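Subject: Re: [zapata-desk] clipboard folders vs. binders for the paper pile

Date: 28/12/2018

Hi all,

Sorry for the slow answer, I've been meaning to write since before the holidays and then there was pie.

> I'm drowning in loose sheets again. Last time this came up a
> few of you swore by the folder kind of clipboard, the one that
> opens like a book. Do the pages stay put? And where do you keep
> the pens and tape so they aren't all over the table? I have a
> small white table and zero drawers.

I'm one of the people who swore by it, and I still do! I switched in November after years with a big Judar three-ring binder that took up half my work surface and pinched my thumb every single time I closed it. The folder I have now is plain black and opens flat, and the stack of printed pages gets clipped on the right side. You read one, flip it over, read the next. No hole punch needed (mine is somewhere in the garage, I think, under the camping stuff). 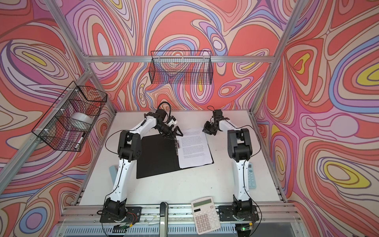

I did try one of those Warus document trays in between, the stacking kind. It lasted 2 weeks. Trays are where paper goes to be forgotten, at least in my case, because I never look at anything below the top sheet. With a clipboard the whole stack comes along when I move, and I can park it at an angle, which I like better than square to the edge. I guess that's from holding my notebook crooked in school.

> Also does the left side get used for anything?

Depends how tidy I'm feeling. Most days I leave it bare so I have a hard spot to lean on when I'm scribbling. If you want something there, put your short list on it, and keep the long printed stuff under the clip. Please don't do what I did and stuff receipts in until the cover won't shut.

One more thing about the printing. If your pages are all text, leave a gap between paragraphs. It's so much easier to find your place again when you come back from answering the door. I used to squeeze everything together to save paper and ended up reading the same bit three times. 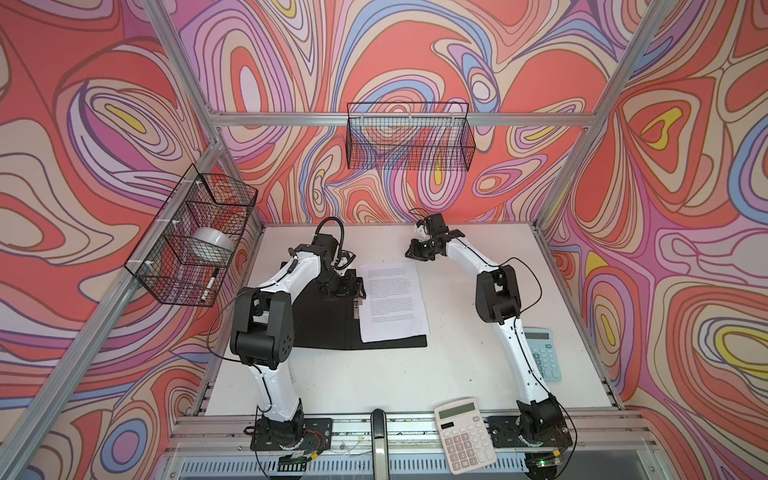
Black folder open on the white table, with a printed page on the right

As for pens and tape, go up the wall. Black wire mesh baskets, fastened to a post or a rail with white cable ties, and there's your drawer. I went with a small one off to the left for tape and a marker and a long one at the back. Zip ties hold better than the hooks that come with the Fanditz baskets, by the way. Those hooks slide every time you reach in.

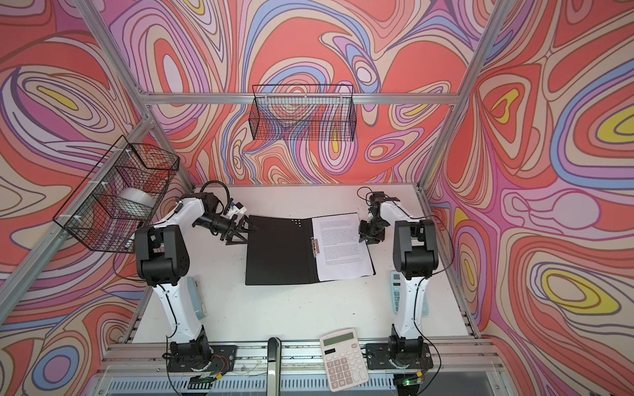 The long one is harder to fill than you'd think, so if you're only buying one, get the small size. Tape goes missing more than anything else in my house, and a roll in a see-through basket is at least easy to spot from across the room.

Oh, and a desktop calculator, if you do any adding up. I know, I know, the phone. But the phone has messages on it, and then it's lunchtime. A plain white one can sit by the front edge of the table.

If anybody has found a folder clipboard that takes legal-size paper without the bottom hanging out, please post the maker. I've looked in two stores so far and struck out in both.

Happy New Year, everybody!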